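Cundwood Allotments — August meeting, my notes

We kicked off at 7.30 with tea (thank you, whoever brought the ginger cake!) and I scribbled as fast as I could, so shout if I've missed your bit.

Water first, as ever. The new tank by the Kurkberg gate holds 743 litres and was empty again by teatime twice this month. We agreed on 2 cans per plot in the evenings until it rains properly. I grumbled, then voted for it.

Money: we have £134 in the kitty. Plot rents stay as they are and the mower blade gets done before autumn.

Seed swap — lots of chat here! I'm keen on the Minami squash, which did brilliantly on my plot, and three people want some. Packets to be labelled with the year this time, please. The Index (our big list of who grows what) needs updating, so send me your changes by the end of the month.

Labels and pens: I'll bring a pencil case to the swap for everyone to share.
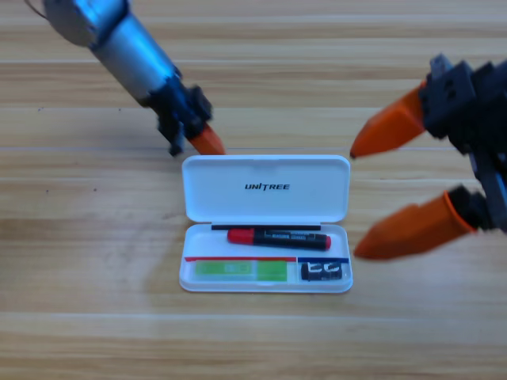

White pencil case, open, on the table.

Any other business: the bottom hedge wants cutting, 10 of us said yes to a work morning in September. Bring gloves and loppers. Closed at 8.45.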